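Portes ouvertes à la cartonnerie Paquette : j'y suis allée !

Publié le 2019-05-03 dans Balades et visites

Depuis le temps que je passais devant en allant au marché, il fallait bien que je pousse la grille un jour. La cartonnerie Paquette ouvrait ses ateliers au public, sur inscription, par groupes de 7, et j'ai eu la dernière place du matin (merci à ma sœur qui s'est réveillée avec la migraine, la pauvre).

On commence par les vestiaires, gilet orange et bouchons d'oreilles, puis on file tout droit vers la grande découpeuse. Quel vacarme ! Notre guide, Ghislain Beaudoin, criait ses explications et j'en ai attrapé une sur deux. J'ai quand même retenu que la machine avale jusqu'à 310 feuilles à l'heure quand elle est bien réglée, et qu'elle l'est rarement le matin. Ça sent la colle, le papier chaud, un peu le café aussi.

Ensuite vient le rainage, c'est-à-dire les plis marqués à l'avance pour que le carton se referme sans craquer. J'aurais pu y rester une heure. On nous a laissés monter une petite boîte chacun, et la mienne penchait franchement d'un côté. Mon voisin, lui, en a sorti cinq impeccables pendant que je cherchais encore où passait la languette.

Côté couleurs, la maison fait surtout du brun et du blanc, mais les commandes des confiseurs changent tout : rose vif dehors, blanc dedans, c'est gai comme tout.

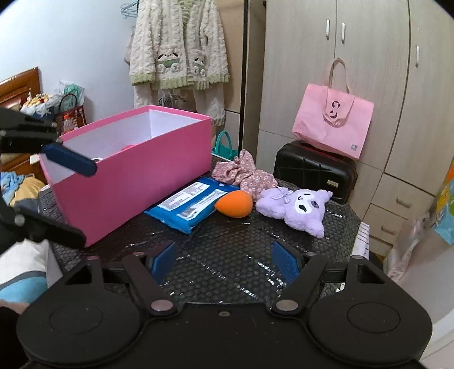 Ghislain Beaudoin trouve d'ailleurs que le rose est la teinte la plus pénible à tenir d'un tirage à l'autre, que le moindre écart saute aux yeux et que les clients le renvoient sans discuter. Le brun pardonne tout, selon lui. Je ne regarderai plus mes boîtes de dragées de la même façon !

La visite se termine au magasin d'usine, et là j'ai craqué (évidemment) : un lot de 100 étiquettes kraft dont je n'ai aucun besoin, et une boîte à chapeau de la série Jelumis, ronde, avec un cordon. Elle est déjà sur mon armoire.

Côté pratique : comptez deux bonnes heures, mettez des chaussures fermées, et garez-vous derrière la halle plutôt que devant l'entrée, où les camions manœuvrent. La prochaine ouverture est prévue en août, inscriptions à l'accueil.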